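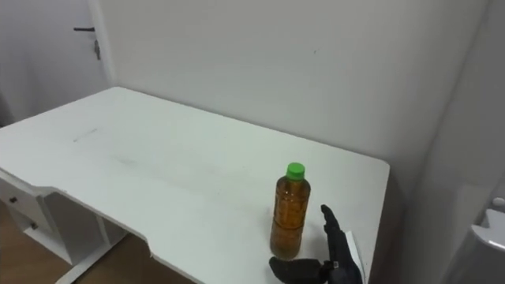
White desk with drawer unit, against a plain wall.

Tredeck introduces prepaid mobile tariff for Drendness and surrounding districts

DRENDNESS, 2003-06-06 – Tredeck, the regional telecommunications operator, will open its prepaid mobile tariff to new customers in July. The tariff will be sold under the name Jeon and will run on the company's existing GSM 900 network. It carries no line rental, no minimum term and no credit check.

Jeon replaces the two prepaid packages sold by Tredeck until now. Customers on either package keep their present number and SIM card and will be moved to the new tariff when they next add credit. Any balance held at that point is carried over in full. Customers who would prefer to stay on their present rates may do so until the balance is used, after which the old packages will be withdrawn.

Calls and messages

Calls to any Tredeck mobile and to fixed lines within the Drendness code area are charged at 10p per minute at all times. Calls to other UK mobile networks are charged at 20p per minute. Charging is by the second after the first minute. Text messages cost 4p to Tredeck numbers and 10p to all other UK networks. Voicemail retrieval is charged as a call to a Tredeck mobile. Calls to emergency services and to the balance enquiry line are free of charge and can be made with no credit on the account.

There are no peak and off-peak periods. The earlier packages used three charging bands, and billing enquiries relating to the evening band made up the largest single group of calls handled by the Tredeck service desk last year.
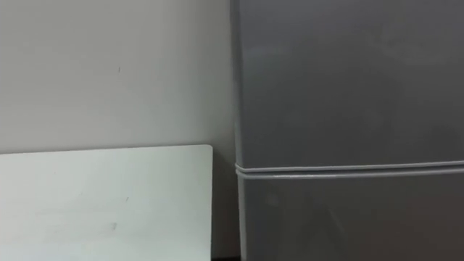 Credit does not expire while the account is active. An account is treated as active if at least one chargeable call or message has been made in the previous 300 days. After that period the number is suspended, and the customer can restore it by adding credit of any value. Tredeck will send a text message to the handset before suspension takes place. Numbers that stay suspended for a further six months are returned to the pool.

Adding credit

Credit can be added by voucher or by debit card over the telephone. Vouchers are available in values of £10 and £20 from newsagents, post office counters and petrol stations displaying the Tredeck sign. The voucher number is entered on the handset keypad and the new balance is shown on the display, normally within a few seconds. A swipe card for use at shop terminals is in preparation and will be announced separately.

Network coverage

The opening of the tariff follows work on the Markutness transmitter group, which serves the coast road and the villages north of Drendness. Four base stations have been added and the link between Markutness and the main switch has been changed from leased line to microwave. The change raises the number of calls that can be carried at once and removes a single point of failure on the northern side of the network – the cause of two interruptions to service last winter.

Indoor reception in the older part of Markutness remains limited in places, mainly in buildings with thick stone walls. A further site is planned for the harbour area, subject to planning consent. Coverage maps will be revised when the site enters service. Until then, the printed map supplied with each SIM card should be taken as a guide to outdoor reception only.

Handsets and SIM cards

Jeon will be sold as a SIM-only pack and also with a choice of dual-band handsets. The SIM-only pack costs £10 and includes £4 of call credit. Handsets bought from Tredeck are locked to the network for the first 12 months, after which an unlocking code is supplied on request at no charge. Customers bringing a handset from another network should check that it is unlocked before buying the pack.

Packet data (GPRS) is not included at launch. Picture messaging and roaming outside the United Kingdom are likewise not supported on prepaid accounts for the present. Contract customers are not affected by any of the changes described in this release.

Notes to editors

Tredeck provides fixed and mobile telephone services to homes and businesses in Drendness, Markutness and the districts between them. Jeon is a trading name of Tredeck. All prices include VAT. Full terms, including charges for premium rate and international calls, are available from the Tredeck press office and from the company's shop in Drendness.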